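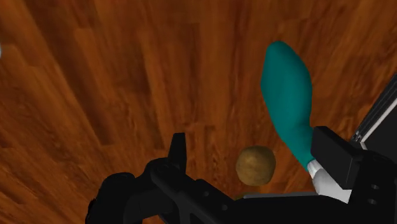
Unit 4: Comparing grippers in simulation

Before anyone asks: yes, you have to run the wrist camera and the room camera. Last October half the class turned in results from the room view only, and every grasp looked wonderful from across the kitchen.

The task is dull on purpose. Pick up one thing from the table, lift it, hold it, put it back. You will do this with two grippers, the Brustar and the Bivance, under the same controller (Kuruc, default gains, hands off).

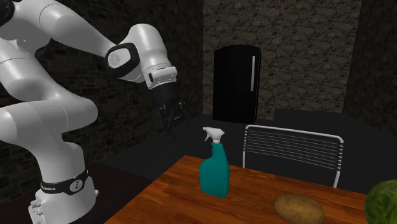 2 min read · 298 words with the appendix

Objects are a spray bottle, a potato and a cabbage. The bottle is tall and has a trigger head that sticks out where you'd like to put a finger. The potato is lumpy. The cabbage you can size up for yourselves before you send a gripper at it.

Run 40 trials per gripper. Set closing force to 60 percent and leave it there, even when the potato makes you angry.

Log for each trial:
object
approach angle
which camera you trusted
result (held, slipped, never touched it)

"Almost" is not a result. The Girkumari script will reject it, and so will I.

A word on the wrist view. Up close, the gripper blocks a good part of what you want to see, and a bottle seen from above can pass for a bowling pin. Check the room view before you blame the controller.

Logs are due before lab, 4 p.m.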